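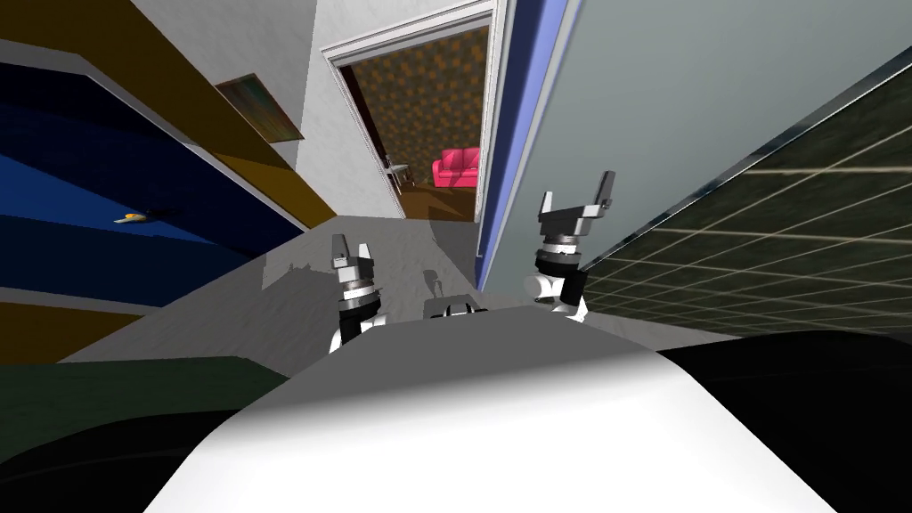 Can you pick a gripper before you've bought one?
Most of the way, if you try the candidates in simulation first and keep everything except the gripper the same.

Prunix opens its gripper comparison rooms to outside teams, 6th August

I'm Catriona Aitken, I run the trials desk at Prunix, and I've been itching to write this one! From today any team with a mobile robot model and a gripper they're unsure about can book time in Carico, our set of simulated household rooms, and run it against whatever else they're considering.

We built Carico for ourselves. Two years ago we were choosing between a pair of two-finger grippers and had the usual row: one of us liked the short fingers, one of us liked the wide opening, and the supplier sheets were no help at all (they never are, are they?). So Jin-sol Song put both on the same simulated robot, gave them the same rooms and the same jobs, and let them get on with it. The row was over by lunch, more or less.

The version we're opening up has 20 rooms. You get doorways, cabinets, floors that change from one room to the next, and things left at awkward heights. Each gripper gets 1000 attempts at a job, with the starting position nudged a little every time, and the report tells you where it missed as well as how often. I like the misses best. A gripper that drops things is one sort of problem, and a gripper that clips the door on its way past is quite another.

You can swap arms and cameras too. Seung-woo Ra has spent most of the summer on the camera side, and he'd like me to say that the view from the robot's own body is included as standard, shoulders, shadows, tilt and all. Teams who only test from a nice tidy overhead view tend to get a shock when they move over to the robot. Controllers are there as well, though for now you'll have to bring your own and follow Seung-woo's notes.

Our first outside users were Onanent, who make wrist joints. Inger Kirkegaard from their side told us: "We came to compare two wrists and went home arguing about finger length. It was a very good week, and I'd do it again with more coffee."

What it won't do: soft things. Cloth and bags are still poor in Carico and I'd rather you heard that from me. Wilmer Huamán is working on a separate package for those, called Ban, and we hope to show it in October.

A first comparison takes some 15 minutes to set up if your model is in decent order. Bookings and questions come to me at the Prunix trials desk, and so do press requests. Jin-sol can give a live demo by video call if you ask nicely.

We use cookies to remember your settings and see which pages get read. Accept all | Manage choices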